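Help us find out why our gripper lets go: paid call for remote fault spotters

Forport Robotics, Hanstead site
Posted 20 May 2020

Hi! I run the small grasping group at Forport, and I need people who like looking at things going wrong. You'd work from home, on your own computer, at hours you pick yourself, and you'd get paid for every batch you finish. You do not need to know a thing about robots (if you do, great, but please read the bit about conflicts further down).

So, what happened. In April one of our arms at the Vandthorpe packing site dropped a full glass jar from shoulder height onto a walkway. The gripper had reported a good hold the whole way up. The jar missed a person by less than I like to think about, the line was stopped, and I shut down every arm running that version of the software the same afternoon. They are still off, and they stay off until I can say what went wrong and show it to our safety people in a way that holds up.

We've been through the hardware. Pads, screws, cables, the force sensor, all of it was swapped or tested and nothing stood out. What we did find, when we went back through the simulator runs the hold detector had been tuned on, was a pile of grasps marked "held" that I wouldn't trust with an empty cup. In some of them the fingers are wide open. In others the objects are pushed into each other in ways solid things can't manage, and the physics just shrugged and carried on. If the detector learned what a good hold looks like from that, well, I'd have dropped the jar too.

There are 1,567 of these runs to go through. My team has done 200 and we've gone a bit cross-eyed, plus we wrote the thing, so we're the wrong people to be the only judges. That's where you come in!

What you'd do

You open a run in your browser and step through it. For each one you answer a short form: are the fingers touching the object, does anything pass through anything else, would you call it a hold, and how sure are you. There's a box for comments and I read every one of them. Runs come in batches of 18, and a batch takes most people a bit over an hour once they've got the hang of it. Every run goes to three people who don't see each other's answers.

The views are close up, usually looking past the gripper at whatever it's dealing with, and you'll get to know matte black and hex sockets very well. Objects can be plain colored shapes with no logo or label to help you, and their edges get strange where two of them meet. Please don't tidy that up in your head. If an edge looks like a saw blade, write down that it looks like a saw blade.

What I'm looking for

You're 18 or over and you read English comfortably. You have a screen bigger than a phone and a connection that can cope with short clips. You can tell green from gray from brown (we do use color in the form, and I'm sorry to rule people out for it; we're working on a version that doesn't). Mostly I want people who are happy to type "I can't tell" when they can't tell. A confident guess is worse than no answer to me right now.

Please don't apply if you work for Forport or Lindqvist, who supplied the simulator, or did in the past two years. Same goes for anyone who was on shift at Vandthorpe that day. We'd love to hear from you, but through the incident line and not through this.

The pay

Flat rate per finished batch, paid every two weeks, and the practice batch is paid too. The rate sheet is in the sign-up pack. You can stop after any batch and you'll still be paid for the ones you did. Disagreeing with the other two spotters never costs you money.

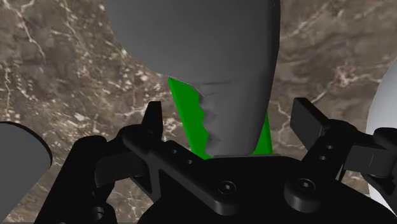

Lindqvist would like it said that a mesh overlap on screen doesn't prove the contact forces were wrong, and that the two should be checked separately. Fair enough, and we're doing exactly that. Your answers cover what can be seen, and the force logs are being gone through by a second group who won't see your answers until they've finished. If the two lists match up, we've probably got our fault. If they don't, I have a longer summer ahead of me.

How to sign up

Use the form on the Forport careers page and put reference 952 in the subject box. Tell me in a few lines what sort of detail work you've done before: proofreading, quilting, checking invoices, bird counts, whatever it is. No resume needed. I'll send back the practice batch with the instructions and the rate sheet, and you can decide after that whether it's for you.

Questions can go in the same form. I answer them myself, usually in the evening, so give me a day.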